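Revised 2020-04-14. Applies to the Halen bench kit with controller software 3.2 or later.

## 4. Setting up a memory module task

This section covers placing an open PC case on the platform and teaching the arm to reach the memory slots. Finish Section 3 (mounting the arm and gripper) before you start. You will need the Flutalent gripper, the teach pendant and a case that you have already disconnected from wall power.

### 4.1 Place the case

1. Press the stop button on the controller and check that the arm does not respond to the pendant.
2. Take the side panel off the case and put it somewhere outside the arm's reach.
3. Lay the case on its side on the slatted platform with the open side up.
4. Push the case by hand from each side. If it slides or rocks, add clamps in the platform slots and tighten them until it stays put.
5. Move any loose cables away from the memory slots. Tie them back if they spring up again.

**Caution:** Unplug the power cord before the arm goes anywhere near the board. Turning the computer off from the front button is not enough – the supply can still feed standby power to the slots.

### 4.2 Place the fixture plate

Set the fixture plate on the platform beside the case, where the arm can get to it without passing over the drive cage. The plate can be printed from the files on the Jelthorpe support disk. If you print your own, check it against the drawing in Appendix B. A warped plate will throw off every pick position you teach.

### 4.3 Teach the approach point

1. Release the stop button and set the pendant to Manual.
2. Set the speed to 12 percent.
3. Jog the arm until the gripper is over the case and clear of the drive cage on all sides.
4. Lower the gripper toward the memory slots in small steps. Stop while there is still a visible gap between the fingers and the slots.
5. Press **Store** and save the point as APPROACH.
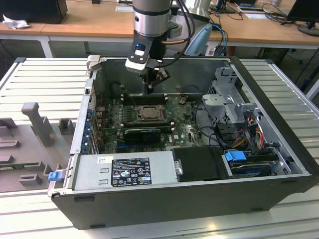 *Gripper lowered into the case, with the fingers just above the memory slots.*

6. Raise the gripper straight up by at least 100 mm and save this point as CLEAR. The arm returns to CLEAR between moves.
7. Run APPROACH and CLEAR one after the other, twice, with your hand on the stop button. Watch the cable and hose along the arm as well as the fingers.

**Note:** If the hose catches on the case, turn the case on the platform and teach both points again. Do not shorten the hose.

### 4.4 Set the grip force

Open **Tool > Grip** and choose the Magyar soft profile. Start at level 2 and raise it one level at a time only if a module slips in the fingers. Use a scrap module for this step.

Check the finger pads after every 3000 cycles and replace them as a pair. The part number is printed on the bag that holds the spares.

If the pendant shows E12 while you are saving a point, the arm is too close to a joint limit. Move the case closer to the base and go back to 4.3, step 3.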